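Section 5: Fitting and Setting Up Your Roadbook Holder

Welcome to the fiddly bit! If you've already bolted on the Plutport nav tower (Section 4), you're well past the halfway mark, so put the kettle on and take your time with this one. Most riders get through it in a single evening, and a mate to hold the handlebars straight is a lovely thing to have.

Before you start, switch the ignition off and disconnect the negative lead from the battery.

1. Slide the Komton holder onto the lower crossbar and do the two clamp bolts up finger-tight only. You'll want to shift it later, trust me.

2. Sit on the bike, then stand on the pegs as you would in sand. Tilt the holder until you can read the whole window from both positions without ducking your chin.

3. Tighten the clamp bolts evenly, a quarter turn each side, until the holder no longer rocks under your thumb.

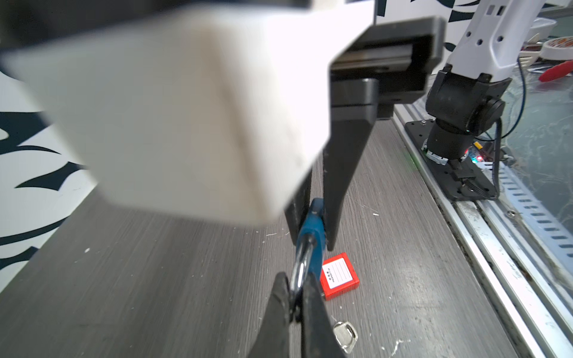
4. Run the motor cable down the left side of the steering head, leaving a generous loop, and turn the bars slowly from lock to lock. If the cable pulls tight anywhere, give it more slack before you reach for the zip ties.

5. Plug the cable into the switch on the left grip, reconnect the battery and turn the ignition on. Press up, then down. The rollers should turn smoothly both ways.

CAUTION: Never load or re-tape a roadbook with the ignition on. The rollers are stronger than they look, and they'll happily take a glove in with the paper.

Setting the odometer

Hold both buttons until the display flashes, then enter your wheel circumference in millimetres. The unit leaves our workshop set to 2000, but tyres vary (and so does mousse wear), so please measure your own. Anahera Grimshaw, who wrote the first version of this guide after her Ustmont rally, likes to check hers over a known stretch of road with full tanks — a good habit to pick up.

NOTE: If the display shows error 103, the wheel sensor isn't reading the magnet. Check the gap at the fork leg first, then the plug behind the headlight.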